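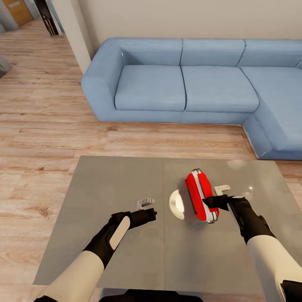 Re: Flirkside open day - was it worth the drive?

Posted to the list July 4, 2019
3 replies

Earlier message, quoted:

> Did anyone from the list get to the Flirkside open day? I had my name down
> but couldn't get the day off work. I'm mostly after whatever they showed of
> the two-armed tabletop work. The notice said it would be in simulation and
> I wondered whether that meant a video on a loop or something you could
> stand beside and ask questions about. Also, is the parking still hopeless?
>
> We're looking at Trisa for a small assembly job at our end and I'd like to
> hear from somebody who has no stake in it.

I went, and I have no stake in it, so I'll answer in order.

Parking first. It's still hopeless. The visitor spots were full when I pulled in and I ended up on the gravel behind the Perberg building, which is a fair walk. Bring boots if you go in April, when they run the next one.

The simulation was live, on a big monitor at the end of the main hall, with an operator at a desk beside it. Trisa is the simulator. Gape is the task set that runs on top of it, and it's the part they were keen to talk about. There are 102 tasks in the set at the moment. They ran three of them for us, all at a table in a simulated living room, with a blue sectional behind and a plank floor. I asked why a living room and the operator said the same arms and the same table get dropped into a number of different rooms, and that was the one loaded. Fair enough.

The one I watched most closely had a red and white item sitting on a grey table, a bit right of centre, with a white half-disc lying flat next to it and two small white brackets, one on either side. The robot has two arms, white shells with black grippers. The right gripper went to the red and white piece while the left one hovered by the bracket on its own side. I took the red and white piece for a case of some sort. Somebody asked what it was meant to be and was told the name doesn't matter to the task, only the shape and the weight.

They did 14 runs of that task while I stood there. I didn't keep score, but I saw both good and bad. The usual trouble was the small parts. A bracket that size gives the fingers very little to close on, and twice the gripper nudged it along the table before it got hold. On one run the left arm waited a long time for the right one to clear and the operator reset it. They didn't hide any of this or skip ahead, and I thought better of them for it.

Some notes for your assembly job:

- The arms are driven either by an operator or by a trained policy. Ask which one you're looking at. For the first two tasks it was the operator, and I hadn't realised until I asked.

- Contact between small parts is where the simulator slows down. With only the larger piece moving it ran close to real time. With a bracket in the fingers and touching something else, it dropped noticeably.

- You can bring in your own part models. They want closed meshes and a mass for each part. They'll take your centre of mass if you have it, otherwise it's worked out from the shape.

- Licensing is per seat. I asked for a price and was handed a form. I still have the form if you want a scan.

The physical robot was in the next hall behind a barrier, powered down. It was supposed to run at two o'clock but there was a fault on the cell and they called it off. That was the main disappointment of the day, and a few people who had driven in from out of town said so at the desk. I'd want to see the real one pick up small parts before I spent anything, and you should ask for that as a condition of any quote.

Turnout was good. The sheet at the door was up to 117 names when I signed out, and there were around half that many at the simulator talk, so get in early if you want to see the monitor. The coffee was free. The sandwiches were gone by noon.

On balance I'd say yes, worth the drive if you're already looking at Trisa, and probably no if you only wanted to see hardware move. The talk slides are supposed to go up on the Perberg site. I checked this morning and they weren't there yet - I'll post again when they are.

If you do get a visit of your own, take one of your real parts along in your pocket. I had nothing with me and spent a lot of time describing a hinge with my hands.

0 shares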